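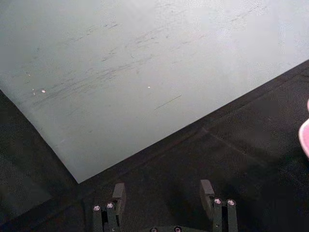 Why I Still Want My Pay Slip on Paper
by Marlene Heitmann
September 16, 2020

The company where I work, in Zutport, has decided that we will not receive pay slips on paper anymore. From January everything will be in an online account. The letter which told us this was printed on paper, two pages, and it came in an envelope with a window.

I am not an enemy of computers. I pay my bills on the phone and I read the newspaper on a screen. But I think we are giving away something too quickly, and I would like to explain why.

When I came to this country I had to prove many things. I had to prove where I had lived, what I had earned, and that my old employer in Teltmont had really employed me. That employer had closed four years before. Its website was gone, and the telephone number belonged to a dentist. What I had was a folder with 118 pay slips in it. The woman at the office turned them over one by one, made copies of two, and gave me my stamp. If those pay slips had been in an online account, I don't know who I could have asked.

People tell me that I can download the file and keep it. This is true, and a few careful persons will do it each month. The others will believe that the account is always there, because the company says so. Then they change jobs and the password stops working the same evening. My colleague Tshabalala lost the records of a whole job in this way. He wrote to the old firm for weeks and received the same automatic answer.

There is also the question of who does the work. Before, the company printed the slip and put it in my hand. Now I must log in, wait for a code, find the right menu and save the document under a name I will remember. It takes only a few minutes, but they are my minutes, and the savings go to the company. I have not heard that anybody offered to share them.

I know the argument about trees, and I take it seriously. One sheet a month is still a small thing beside the advertising that fills my mailbox every week and which I never asked for. We could begin there.

My proposal is modest. Let the online account be the normal way, and let each worker who wants paper say so once, on a simple form, without giving a reason. I have asked our personnel office for such a form. They answered that I can find the request page in my account.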